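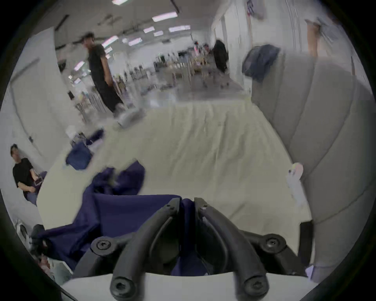 Writing Tips for a Small Business That Works From the Kitchen Table

Posted 6/23/19

Most of the people who read this page run something small from home and write all their own words: the website, the newsletter, the labels, the reply to the customer whose parcel went to the wrong house. These are household tips for that job. They need a table, a notebook and a kitchen timer.

1. Keep a phrase tin

Use any old tin or jar with a lid. When a customer says something useful about what you sell, write it on a slip of paper in their words and put it in. One candle seller in Peladthorpe had been calling her range "artisan home fragrance". The slips in her tin mostly said "the ones that don't give me a headache". That line now sits at the top of her shop page.

Empty the tin when you sit down to write a newsletter. Throw away slips you have used twice.

2. Set the timer for 40 minutes

Write with the timer on and stop when it rings, even in the middle of a paragraph. It is easier to pick up a half-written sentence the next day than to start a clean one. Keep the phone in another room. If you use the phone as your timer, buy a timer.

3. Write the email before the subject line

Subject lines written first tend to promise something the email doesn't contain. Write the email, find the plainest sentence in it, and cut that down until it fits. "Orders for December close on the 4th" will do better than a pun.

4. Read it aloud while you do something else

Print the page in large type, prop it against the kettle and read it out while the tea brews. Mark any place where you run out of breath. Those sentences want a full stop in the middle. Mark any word you would not say to a neighbour as well, and change it.

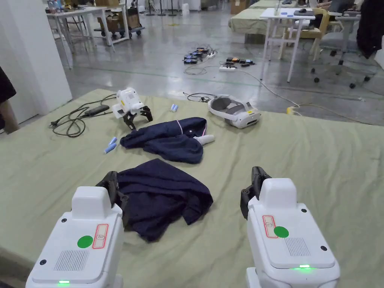 5. Keep the About page short

600 words is plenty, and many businesses can manage with half that. Say what you make or do, where you are, who it is for and how to get in touch. Your first job and your love of stationery can go further down, or in a blog post.

Check it twice a year. The Dorach bakery page still gave the old opening hours long after the shop had changed them, and people drove over to find the door shut.

6. File your old newsletters on paper

Print each one, punch it and put it in a ring binder with the date in the top corner. When you are stuck, turn back to the same month last year. I have 37 in mine and have reused bits of most of them. Readers rarely remember, and new ones never saw it the first time.

Pencil in the margin how many people replied. Replies tell you more than opens do.

7. Have one tidy place for passwords and logos

Put the logo, the brand colours and the login for the mailing list in one folder, and write the name of the folder inside the front cover of the notebook. Searching for a logo takes about as long as writing the post it belongs to. 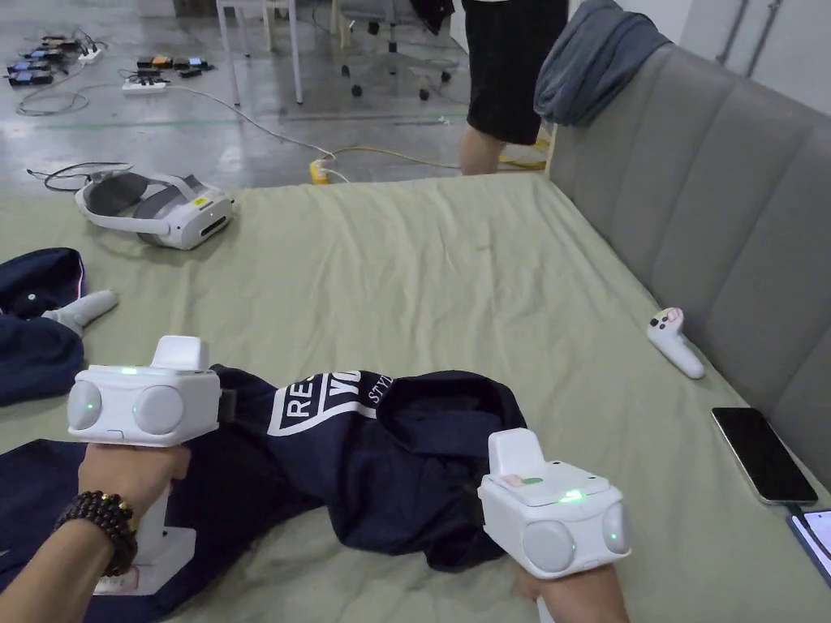
Pale green sheet on the bed.

8. Stop when it is clear

A second draft is usually worth doing. A fifth one tends to take out the parts that sounded like you. Check the spelling, check the prices, check that the links work, and send it.

Next on this page: removing ink from a tablecloth.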